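Willow bark extract, yield all over the place

Gebhard Lehner
16 February 2025
Third batch now and still no idea what I'm doing wrong. Dried bark, 70% ethanol, overnight, filter, evaporate. Same bag of bark each time. Salicin by HPLC comes out different every run. Anyone? 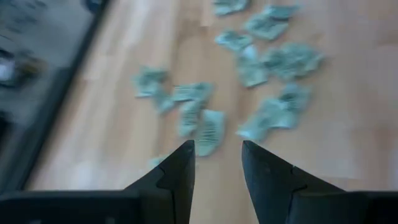

Reto Hämmerli
What grind? If it's still in strips you're extracting the outside and not much else. Also when was it cut, September bark is poor stuff compared with spring in my experience.

Gebhard Lehner
Coarse, coffee grinder. Bag is from Gasser, label says nothing about harvest. Cost me enough.

Florian Strebel
Wouldn't blame the season, same bag every time he says. Evaporation more likely. How hot is the bath? I cooked a whole lot once and blamed the column for 7 weeks.

Reto Hämmerli
Salicin itself doesn't mind 50 degrees. The esters do, salicortin and so on, they break down and you get MORE salicin. So depends what he's calling yield.

Gebhard Lehner
ok that might be it. Peak areas were 2,288 then 3,695 for the same dilution. Second one sat in the bath while I was at lunch. Didnt write the temp down.

Severin Prantl
Write the temp down.

Florian Strebel
Still think one bag isn't one sample. Coarse bits at the top, dust at the bottom. Grind the lot, mix, then weigh out. Did that with the Kurnis meadowsweet and the spread halved.

Reto Hämmerli
Fair, but mixing won't give you that big a gap. Hydrolyse everything with base on purpose, report total salicin, done. Thats what most people do anyway.

Florian Strebel
Most people, not me. Loses you the ester profile.

Gebhard Lehner
Don't need the profile. Will grind, mix, split in two, one half with base. Got 26 g left so no room for mistakes. Back when its run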